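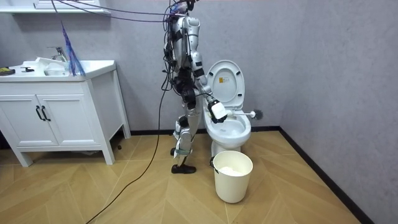
2 min read

Visit report: the May Day exhibit at the Gwynne labor history hall

The Gwynne hall in Salcombe opens its May Day exhibit to the public for 14 days each year. I attended on May 12, 2018, the second weekend of the run. Doors opened at 10. Admission was free, with a paper ticket issued at the desk and collected at the exit.

The exhibit covers the history of May 1 as a workers' holiday, from the eight-hour movement of the 1880s to the present. It occupies two rooms on the ground floor. The first deals with Chicago and the 1886 strikes, mostly in newspaper reproductions. Type size on the wall text is adequate; the lighting over the north wall is not, and the longest panel hangs there.

The second room is about how the date spread abroad. The 1889 decision in Paris to call for demonstrations on May 1, 1890 gets its own case, with a printed timeline. Next to it is a map of countries that now treat the day as a public holiday. The map has no date and no source line, and I would not cite it.

Clementina Neves led the 11:30 tour, which ran 75 minutes against a scheduled 60. Most of the overrun went to a question on why the United States observes its own holiday in September. She covered the New York parade of 1882, the state laws that followed and the act of Congress signed in 1894 – all accurate as far as I could check afterward.

The local material is the stronger part. The hall holds 200 items from the Prustska print shop, among them parade programs, ribbons and dues books. Only seven were on display. The rest can be seen by written request, and the request form is at the desk.

A parade banner from the Itach mill hangs in the stairwell. It is double-sided, painted on cotton, and the reverse can be read only from the upper landing. The label gives the year it was repaired but not the year it was made.

Parking is on the street, two-hour limit. The stairwell has no elevator – visitors who cannot use stairs will see one side of the banner. The printed catalog was out of stock, and the desk was taking names for a second printing.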